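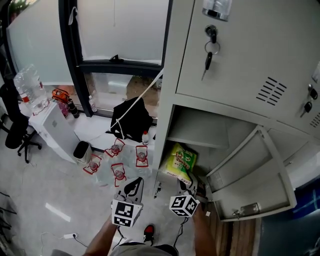 Password tips for the home office

Write the router password on paper. Burglars want your television, and the people who want your Wi-Fi live in other countries and can't read your fridge.

Stop changing passwords every month. You only add a 2 to the end, and so does everyone else.

Use a password manager. I use Skidero, which holds 100 logins, most of them for shops where I once bought a lamp.

Print the backup codes for your email. Store them away from the laptop, in a folder you'll remember in November.

Security questions accept lies. My first pet was Lehtinen, a name no cat would answer to. Save the lie in the manager too, or you'll be locked out by your own cunning.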